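Rechercher sur le site
Mots-clés
OK

Visite de l'atelier de faïence Rengifo : préparation des pâtes, émaillage, cuisson

L'atelier Rengifo ouvre ses lignes au public deux fois par an, en juillet et en décembre. La visite du 19 décembre 2021 portait sur la vaisselle de table, bols et assiettes creuses pour l'essentiel. Le groupe a été scindé à l'entrée, chaussures fermées obligatoires, sacs à dos laissés au vestiaire. Le parcours suit l'ordre de fabrication, à une exception près : le magasin des moules se visite en dernier, faute de place pour se croiser dans le couloir.

Préparation des pâtes

La pâte arrive en partie sèche. Elle est délayée en cuve, tamisée, passée au déferriseur magnétique, puis pressée en galettes au filtre-presse. Les galettes repassent ensuite dans une boudineuse sous vide. L'opérateur contrôle la dureté au pénétromètre à la sortie de chaque boudin et reporte la valeur sur une fiche papier. Le vieillissement en cave dure 13 jours. L'atelier a essayé de le raccourcir et y a renoncé : le taux de fentes au séchage remontait sur les pièces à bord large.

L'eau de lavage des cuves est décantée dans des bassins extérieurs. Les boues sont réintroduites dans les pâtes colorées, jamais dans la pâte claire, à cause du fer.

Façonnage

Deux procédés coexistent. Les bols ronds sont calibrés sur une machine à tête chauffante Ridex, dont le réglage de hauteur se fait encore à la cale. Les plats ovales sont coulés en barbotine dans des moules en plâtre. Un moule est réformé dès que le relief du fond s'émousse, contrôle qui se fait au doigt et à la lumière rasante. Le stock de modèles actifs compte 619 références, rangées par diamètre et non par collection, ce qui complique un peu la recherche des anciennes séries.

Le séchoir à balancelles fonctionne en continu. La zone d'entrée est maintenue très humide pour que le bord et le pied se rétractent à la même vitesse. Question posée par un visiteur sur la récupération de chaleur : l'air chaud provient du refroidissement des fours, avec un appoint au gaz en hiver.

Émaillage et cuisson

Le biscuit est dépoussiéré, humecté puis émaillé par trempage ou par pulvérisation. Les émaux sont achetés broyés chez Lanell et ajustés sur place en densité. Deux émaux mats sont en cours de qualification. Le premier marque au couvert métallique, défaut connu sur ce type de surface ; le second résiste mieux mais laisse des piqûres au-dessus d'une certaine épaisseur.

Le four tunnel tourne avec une capacité de près de 4 000 pièces par cycle. Les courbes sont affichées au pupitre, mais la consigne du palier n'est pas communiquée. Le passage devant la zone de préchauffage est rapide et le bruit des ventilateurs couvre les explications ; mieux vaut se placer près du guide. 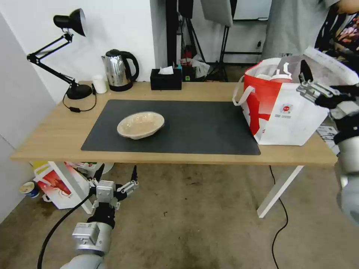

Le contrôle final comprend un examen visuel, un essai de sonorité et, par prélèvement, un essai de choc thermique. Les pièces à défaut mineur partent en second choix, les autres sont concassées et servent de chamotte. La presse à concasser, de marque Gusano, était à l'arrêt pendant la visite.

Renseignements pratiques

Durée constatée : un peu plus longue qu'annoncée, le magasin des moules ayant été ajouté au circuit. Inscription préalable, groupes limités. Photographie autorisée sauf au laboratoire des émaux. L'accès au quai de chargement comporte des marches et n'est pas praticable en fauteuil. La boutique de second choix se trouve à la sortie, côté parking ; les assiettes y sont vendues à la pièce et les plats ovales au poids. La prochaine ouverture est prévue en juillet, avec l'atelier de décalcomanie en plus si les travaux de ventilation sont terminés.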